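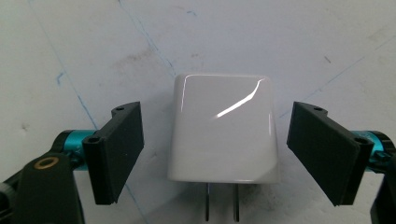 普赖斯·尼思（Prys Kneath）看完这一节的初稿，回了我一句：你写了半天怎么夹，可我那台连手指都没对齐，插头一夹就歪，你先教这个行不行？行，那这一版我就把对齐挪到最前面，夹充电头放到后面。已经装好手指的朋友也别急着跳过去，我自己就是跳过去的那个，后来返了两次工。

第四节　手指对齐与第一次夹取

先说一下这节要做到什么程度。我们做的是 Stulby 手持夹爪，装在家里书桌上或者共享工坊的台子上都一样。做完这节，你应该能握着它，把一个两脚的小充电头稳稳夹住，提起来，再放回去。插进插座是下一节的事，这节里请一次都不要往带电的插座上靠。

为什么拿充电头练手？我试过橡皮、骰子、胶带卷，都太好夹了，手指歪一点也看不出来。白色亮面的充电头边角是圆的，表面又滑，两边受力稍微不匀它就转给你看，简直是个免费的检测仪！

开始之前，手边放好：
六角扳手一套（最小的那把一定要在，我那把老是滚到桌子底下）
一张白纸，或者一块能擦的白板面
一支细头记号笔，蓝色的就挺好
没有插电的充电头一个，脚没有弯的
无尘布和一点酒精

注意：充电头要从插座上拔下来，线也拔掉。刚用过的先晾凉再夹。

一、装手指片

1. 把夹爪张到最大，放平。电源先断开，这一步全靠手拧。

2. 拿起左边的手指片，带窄耳朵的那头朝前，也就是朝着要夹的东西伸出去的方向。平的那面朝里。我第一回装反了，合上以后两片背对背，看着还挺像那么回事，就是什么也夹不住。

3. 对准靠外侧的孔，把螺丝带进去，先别拧死，留一点能晃动的余地。

4. 右边照做。两片是镜像的，不能互换，拆包的时候最好在背面各写一个“左”“右”。Haberkorn 那套说明书里管它们叫 A 片和 B 片，我每次都要翻回去查，所以这里就老老实实叫左右了。

5. 检查安装臂上的铜色螺纹嵌件有没有高出表面。高出来的话，用烙铁慢慢压平，等凉透再装。硬拧螺丝把它往下拉也能凑合，可是塑料会发白，过几天就裂，别问我怎么知道的。

二、对齐

6. 在白纸上画一条直线，当中线用。再画几条斜线，从不同方向往中间收，方便你从侧面瞄角度。我的板子上画得乱七八糟，擦过好几遍，照样能用。

7. 让夹爪慢慢合拢，到两片快要碰上的时候停住。从正上方往下看，中线应该落在两片的正中间。

8. 偏左就松左边，偏右就松右边，每次只动一颗螺丝。阿武尔·马格萨（Awuor Magesa）在工坊里看我同时松了两颗，当场就笑了，因为那样一来你根本不知道是哪颗起的作用。

9. 对好了，把螺丝按左、右、左、右的顺序轮流拧紧，每次拧一点点。拧完再张合几下，重新看一遍中线。十有八九会跑掉一点，再来一次就好。

小提示：两片微微往里倾是正常的，受力以后会贴平。要是一片倾得明显比另一片多，先看看底下的安装臂有没有装到底，再去动手指片。

三、接电，设夹持力

10. 接上电源，打开 Zillmont 的调节页面，找到“夹持力”这一栏。数值只是个刻度，没有单位，别拿它跟别人的机器比。

11. 先填 84。我这台夹充电头用这个数刚好，提起来不滑，壳上也没有压痕。你的机器摩擦大一点，可能要往上加，每次加 2 就够了。

12. “上限”一栏填 600，保存，然后断电重启。不重启的话页面上显示的是新数，机器里跑的还是旧数，这个毛病我报过，九月的新版说是会修，到时候再看吧。

警告：手指片之间不要放真手指。听起来像废话，可是调力的时候人特别容易伸手去扶充电头。要扶就用木筷子。

四、第一次夹取

13. 用无尘布蘸一点酒精，擦手指片的内侧和充电头的两个侧面。手上的油比你想的多，尤其是刚吃过薯片的（说的就是我）。

14. 把充电头放到中线上，金属脚朝着离夹爪远的那一边，两只脚跟中线平行。这样夹起来以后脚是露在外面的，下一节才好用。

15. 张开夹爪，移过去，让充电头停在两片中间，两边都留出一道看得见的白缝。这个时候千万别急着合！左右两道缝差不多宽了，再往下走。

16. 高低也看一眼。手指片宽的那一块要对着壳身，别让窄耳朵去夹，更不能夹到金属脚。脚很容易弯，弯了这个充电头就别再插墙上了，专门留着练习吧。

17. 慢慢合拢。两边应该差不多同时碰到。如果充电头先往一边挪，说明你的手没居中，退开，重来，不用去拧螺丝。

18. 夹住以后提起一点点，停一停，看它有没有往下滑或者转圈。没事的话放回原处，松开。

19. 连着做 4 次。都没掉，这一节就算过了。

五、常见的毛病

充电头一夹就转：多半是两片高低不一样，回到第 7 步，这次从侧面看。

夹得住，提起来就滑：先擦，再加力。顺序反过来的话你会越加越大，最后把壳压出印子。

一边碰到了，另一边还差着一截：手没居中，或者第 9 步拧紧的时候跑偏了。空夹一次就能分清楚，空夹也偏的是螺丝的事。

合拢时咔咔响：看安装臂后面那几颗小螺丝，松了一颗就会响。菲洛梅娜·马利根（Philomena Mulligan）的那台还夹过一小截扎带头，找了一晚上，所以也顺便看看缝里有没有东西。

屏幕上看不清充电头的边：亮面的壳反光，把台灯往旁边挪一挪，或者拉上窗帘。也可以换一个磨砂的充电头来练，只是到了后面还是得回来对付亮面的。

六、收工

断电，张开夹爪再收起来，别让两片压着过夜。白板上的线可以留着，下一节还用同一条中线。螺丝过一天再紧一遍，新装的嵌件会稍微松一点。

下一节讲怎么把充电头对准插座孔，用的是 Pusance 那种不通电的练习插座。没有的话，找一个从墙上拆下来的旧面板也行，背后的接线柱上什么都不要接。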